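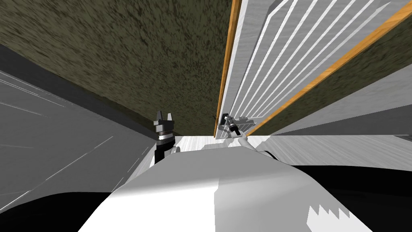 Filed under: Simulation > Grippers & End Effectors > Open

Search tickets... Go Advanced

Posted by Zuzanna Jabłońska, March

Hi all, me again with the Gavier fingers! I'm trying to pick between the two finger sets for the two-arm setup in Brinby, the stock pointed ones and the Dalisay flat ones, and I've hit something weird enough that I'd like another pair of eyes before I lose a whole afternoon to it.

Short version: with the flat fingers loaded, the gripper won't close past a certain point. I send the close command, the controller reports done, and the fingers are still sitting wide open. No error, nothing in red. With the pointed set on the same arm, same scene, same script, it closes fine every single time.

What I've tried so far:

Restarted Brinby. Same thing.

Swapped left and right. The problem follows the finger set and doesn't care which arm it's on, so I'm letting the arms off the hook.

Bumped the closing force way up. All that did was make the wrist shiver a bit (kind of funny to watch, no help at all).

Turned off contact between the fingers and everything else in the scene. Still stuck open. I was really hoping it'd be that one, because I'd been parking the gripper so close to the green surface that I figured a finger was catching on it.

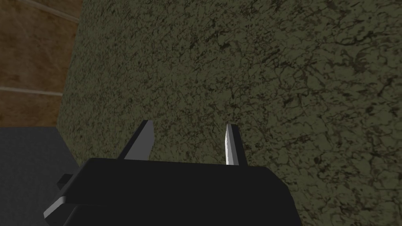 Then I went digging in the log and found the joint target. On the pointed set the script sends 770 and the joint goes there. On the flat set it sends 1,359, and the joint just ignores it. My guess is that the flat fingers use a different zero and the number lands outside the limits, so the controller quietly drops it and calls the job finished. If that's right, I'd love for it to at least complain out loud!

Update, same evening: partly right. I opened the Dalisay config and the limits were copied straight over from the pointed set. I typed in the ones from the Dalisay sheet, reloaded, and ran 5 closes in a row. Three went all the way. The other 2 stopped short, and not in the same spot either. So it's better, but I wouldn't trust it to hold anything yet.

While I was in there I compared the wrist camera views for both sets. The flat fingers take up more of the picture, and with the broad one leaning out I lose a chunk of whatever's on that side. The pointed ones are much easier to aim with. I still want the flat ones to work, since the pointed pair keeps spinning thin parts when it grabs them off center, and the long job is nearly all thin parts.

Questions for whoever picks this up:

Does the Drultudora controller build read the finger limits once at startup, or every time I reload? If it's only at startup, my short closes might be a mix of old and new values, and I've been chasing nothing.

Is there a setting to make it report a dropped target? I looked under logging and under safety and didn't see one.

I've left the ticket open and put both configs in the shared folder, with the log from the 5 closes next to them. I'll do a full restart with the new limits tomorrow morning and add the results here.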